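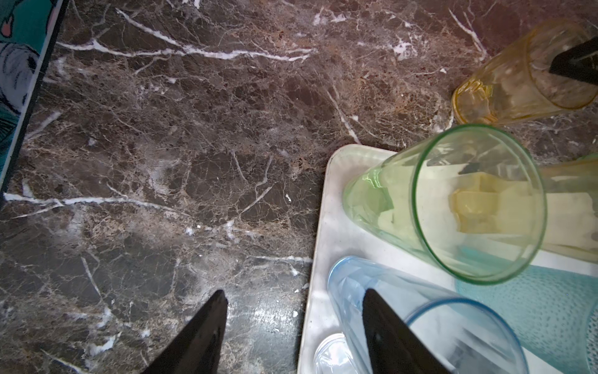

Questions families ask us about the Etus robot club

What do the students do all season?

They teach a pair of robot arms to handle everyday things, and this season that means plastic drinking cups on a tray. It sounds like small potatoes, I know, but a see-through cup lying on its side on shiny marble is a tricky thing for a beginner to pick up (grown-ups on the controls find this out very quickly!), and the students get wonderfully stubborn about it.

Does my child need to know how to code?

Not at all. Trilok Jaiswal starts everyone on steering the arms by hand, and the coding comes along little by little after that. We have 26 students right now, and plenty of them had never typed a line before they joined us.

What is the Nair task?

It's our end-of-season challenge in May, and it goes like this: the cups start out tipped over, and each team of 2 has to get them standing in neat rows on the tray. Nine cups in a three-by-three grid is the layout we practice most, with every cup upright and open side up.

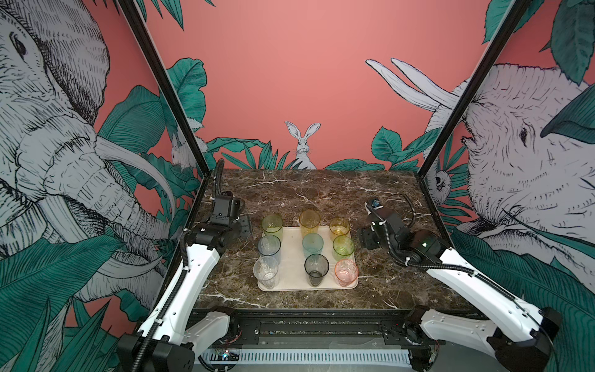 Who painted the elephants?

Oh, we love this one! Hanna Laskowska drew the jungle for our booth, rabbits and all, and the little ones always go looking for the sloth in the leaves.

Can parents come and watch?

Please do. We only ask that you stay behind the tape while the arms are moving and leave drinks in the hallway.

What does it cost, and how do we sign up?

The season fee is 200 dollars, and we have room for 32 students in all. Write to Qistina Ngui at the front desk, and do ask her about the reduced fee if that would help your family.

Page updated 2019-12-29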